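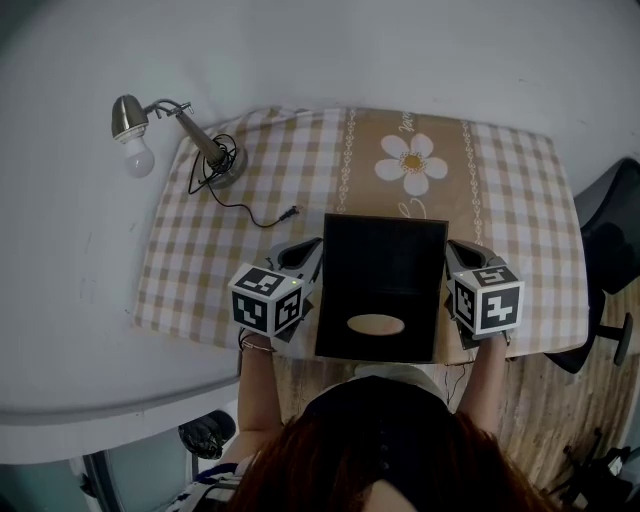 Bastelkeller & Küchentisch > Verpacken und Verschicken

Schwarze Klappschachteln: Fingerabdrücke, Fussel, und der Deckel bleibt nicht auf

Erstellt am 25. Januar 2018

moorwiese
Hallo zusammen,
ich verpacke meine kleinen Sachen (Broschen, Knopfsätze, ab und zu eine Handseife) seit letztem August in schwarzen Klappschachteln. Vorher hatte ich Faltschachteln in Natur, die sahen nach nichts aus. Die schwarzen gefallen mir und den Kundinnen auch, aber beim Packen machen sie mich wahnsinnig.

1. Man sieht jeden Finger. Wenn ich mir vorher die Hände eingecremt habe, kann ich die Schachtel gleich zur Seite legen.
2. Fussel. Ich packe am Küchentisch und da liegt eine Tischdecke drauf, weiß-beige kariert, Baumwolle. Die hat vermutlich noch nie jemanden gestört, aber auf Schwarz sieht man alles.
3. Der Deckel klappt mir immer wieder zu, wenn ich das Teil hineinlegen will. Also halte ich mit einer Hand den Deckel und fummle mit der anderen.

Wie macht ihr das? Bitte keine Antworten wie "nimm weiße Schachteln". Ich habe noch 347 Stück hier.

Kantenfalz
Decke runter. Damit ist Punkt 2 erledigt. Baumwolle fusselt immer, auch nach Jahren noch, und das statische Zeug an den Schachteln zieht es an. Ich packe auf einer glatten Schneidematte, die wische ich vorher einmal feucht ab und lasse sie trocknen.
Zu 1: dünne Baumwollhandschuhe, gibt es in der Apotheke.

moorwiese
Handschuhe aus Baumwolle gegen Fussel von Baumwolle?

Kantenfalz
Die sind enger gewebt. Bei mir fusselt da nichts. Einmal waschen vor dem ersten Benutzen, ohne Weichspüler.

Dorle_H
Ich widerspreche mal. Die Decke würde ich liegen lassen. Auf einem blanken Tisch rutscht die Schachtel weg, wenn man den Inhalt reindrückt, und die Ecken stoßen an. Schwarze Ecken, die angestoßen sind, werden innen hell und das bekommt man nicht mehr weg. Auf Stoff passiert das nicht. Gegen die Fussel die Decke vorher mit der Fusselrolle abziehen, einmal längs und einmal quer. Dauert keine Minute.

Ich habe die Rolle von Ralley, die mit dem langen Griff. Die klebt ordentlich, die Blätter reißen aber schief ab.

Kantenfalz
Wer drückt denn den Inhalt rein? Wenn man drücken muss, ist die Schachtel zu klein.

Dorle_H
Bei Knopfsätzen auf Karte muss die Karte unter Spannung sitzen, sonst rutscht sie beim Versand. Ein bisschen drücken muss man da schon.

tintenfass37
Zum Deckel: Schachtel ganz aufklappen, bis der Deckel hinten aufliegt, und den Falz einmal mit dem Falzbein nachfahren. Von innen, nicht von außen, sonst platzt der Bezug. Danach bleibt er offen. Bei neuen Schachteln steht der Falz noch unter Spannung, der will zurück.

Wichtig ist auch, wie herum man sie hinlegt. Ich habe den Deckel von mir weg und das Unterteil zu mir, nahe an der Tischkante. Dann kommt man mit beiden Händen von links und rechts dran und muss nicht über den Deckel greifen. Viele legen sie seitlich hin wie ein Buch, dann ist immer eine Hand im Weg.

moorwiese
Danke, das mit dem Nachfahren probiere ich heute Abend aus. Die Richtung mache ich schon so.

Bei mir ist der Bezug übrigens ziemlich dünn. Ich habe Angst, dass der Falz dann bricht.

tintenfass37
Dann vorsichtig anfangen, zweimal leicht statt einmal fest. An einer Schachtel testen, die schon einen Macken hat.

WollBirgit
Ich kenne das Problem mit den Fingerabdrücken. Mikrofasertuch, trocken, am Schluss einmal drüber. Und keine Handcreme vorher, das hast du ja schon gemerkt. Seife in schwarzen Schachteln würde ich sowieso lassen. Die schwitzt und dann hast du innen Ränder, auch wenn sie gut durchgetrocknet ist. Ich lege ein Stück Pergamentpapier drunter, aber ganz weg bekommt man das nicht.

moorwiese
Pergament habe ich probiert. Das knistert und hebt das Stück an, sodass es am Deckel anstößt. Jetzt nehme ich dünnes Seidenpapier.

WollBirgit
Seidenpapier saugt das Öl auf und wird durchsichtig. Bei heller Seife sieht man es nicht, bei dunkler schon.

C. Afolabi
Ich schreibe selten, aber zu Schachteln kann ich etwas sagen. Ich habe neun Jahre in einer kleinen Konfektionierung gearbeitet und 2.000 Schachteln in der Woche waren normal. Ein paar Sachen, die sich dort bewährt haben:

Nicht eine Schachtel komplett fertig machen und dann die nächste. Erst alle für den Tag aufklappen und stapeln, geht bei ganz aufgeklapptem Deckel problemlos. Dann alle einlegen, dann alle schließen, dann alle abwischen. Man fasst jede öfter an, aber immer mit dem gleichen Griff, und dadurch sind die Abdrücke immer an derselben Stelle.

An den Kanten anfassen, nie auf der Fläche. Zum Einlegen kleiner Teile hatten wir Pinzetten mit flachen Kunststoffspitzen. Metall hinterlässt Streifen auf Schwarz.

Gegen Fussel hatten wir Filz auf dem Tisch, grau, und der wurde jeden Morgen abgesaugt. Also auch Stoff. Ich würde mich wegen der Tischdecke nicht verrückt machen, wenn sie sauber ist und straff liegt. Falten sind das größere Problem, da kippt die Schachtel.

Chinyere Afolabi

Kantenfalz
Filz ist so ziemlich das Letzte, was ich unter Schwarz legen würde. Was war das für einer?

C. Afolabi
Nadelfilz, gepresst, kein Wollfilz. Der gibt nichts ab, solange man ihn nicht schneidet. Die Kanten waren mit Band eingefasst.

Kantenfalz
Gut, das ist etwas anderes. Eine karierte Küchendecke ist es trotzdem nicht.

Dorle_H
Sie hat aber geschrieben, dass die Decke kein Problem ist, wenn sie sauber ist.

Kantenfalz
Ich habe es gelesen. Auf einer Küchendecke wird aber auch gegessen. Krümel, Fett, Katzenhaare. Ich hatte mal eine Bestellung von hier aus dem Marktplatz, da lag ein langes Haar unter dem Einleger. Das Teil war schön, ich habe da trotzdem nicht mehr gekauft.

moorwiese
Ich habe keine Katze. Die Decke kommt vor einem Packtag frisch aus dem Schrank, gegessen wird dann woanders. Lange Haare binde ich zusammen, wenn ich dran denke.

tintenfass37
Zusammenbinden reicht nicht, wenn sie beim Vorbeugen nach vorn fallen. Tuch drum oder hochstecken. Spreche aus Erfahrung.

Pappenheimerin
Wo habt ihr eure Schachteln her? Ich suche schwarze mit Klappdeckel, innen auch schwarz. Bei Bombridge gibt es welche, aber nur im Karton zu 15 und der Versand kostet fast so viel wie die Ware.

moorwiese
Meine sind von Purard. Bei der ersten Lieferung waren sie tiefschwarz, die zweite ging leicht ins Bräunliche, vor allem an den Rändern. Auf Nachfrage hieß es, das sei eine andere Charge. Mir macht es nichts, aber wenn du ein einheitliches Bild brauchst, alles auf einmal bestellen.

Pappenheimerin
Danke. Halten die Deckel beim Versand zu? Bei Klappdeckeln ohne Magnet bin ich skeptisch.

moorwiese
Ich mache eine Banderole drum, Papierstreifen, hinten geklebt. Ohne gehen sie auf, wenn der Inhalt etwas höher ist.

Dorle_H
Gummikordel geht auch und kann wieder benutzt werden. Hinterlässt aber nach ein paar Wochen im Lager eine Kerbe im Deckel.

WollBirgit
Banderole bitte nicht mit Klebestift kleben. Der zieht durch und dann hast du auf der schwarzen Rückseite einen glänzenden Fleck. Doppelseitiges Klebeband, schmal, nur Papier auf Papier.

moorwiese
Rückmeldung nach zwei Abenden:

Falz nachfahren hilft. Bei drei Schachteln ist der Bezug innen leicht eingerissen, da war ich zu fest. Bei allen anderen bleibt der Deckel jetzt hinten liegen und ich habe beide Hände frei. Ich lege das Teil erst seit heute mittig ein und richte es dann von beiden Seiten aus, vorher habe ich es vom Rand her geschoben und das gab Kratzer im Boden.

Die Decke habe ich einmal mit und einmal ohne probiert. Ohne waren es weniger Fussel, das stimmt. Aber zwei Schachteln sind mir vom Tisch gerutscht, weil ich nah an der Kante arbeite und das Unterteil leicht übersteht. Mit Decke, vorher abgerollt, waren es etwas mehr Fussel, dafür ist alles liegen geblieben. Ich bleibe bei der Decke und gehe am Ende mit dem Mikrofasertuch drüber.

Handschuhe habe ich bestellt, sind noch nicht da.

Kantenfalz
Leg die Schachtel weiter nach hinten, dann rutscht auch nichts.

moorwiese
Dann muss ich mich so strecken, und nach einer Stunde tun mir die Schultern weh. Der Tisch ist dafür eigentlich zu hoch.

Kantenfalz
Höherer Stuhl oder Kissen.

C. Afolabi
Stuhl höher ist richtig. Unterarme sollten auf dem Tisch liegen können, ohne dass man die Schultern hochzieht. Und Armbänder abnehmen, die schleifen über den Deckelrand. Bei uns war das Pflicht, auch Uhren.

moorwiese
Meine Armbänder gehen nicht alle ab, eins ist fest geknotet. Da ziehe ich den Ärmel drüber.

C. Afolabi
Ärmel geht, wenn er eng ist. Ein weiter Ärmel nimmt dir die kleinen Teile mit.

Pappenheimerin
Ich habe jetzt bei Purard 37 Stück bestellt, die hatten einen Restposten. Mal sehen, ob schwarz oder bräunlich. Hat jemand Erfahrung mit Einlegern? Ich will Ohrringe reinsetzen und die Karte wandert.

tintenfass37
Schaumstoff zuschneiden, einen Millimeter größer als das Innenmaß, dann klemmt er. Schwarzen nehmen, beim weißen sieht man die Schnittkante.

Abubakar
Beim Schaumstoff auf die Dicke achten. Ich hatte welchen, bei dem der Deckel nicht mehr ganz zuging, da half auch keine Banderole. Besser dünn und unten ein Stück Pappe drunter, das kann man austauschen.

WollBirgit
Schaumstoff wird nach ein paar Jahren klebrig, gerade der billige. Für Sachen, die in der Schachtel bleiben sollen, nehme ich Vlies.

Kantenfalz
Vlies fusselt.

Dorle_H
Bei dir fusselt alles.

Pappenheimerin
Ich probiere Schaumstoff mit Pappe drunter und schreibe, wenn die Schachteln da sind.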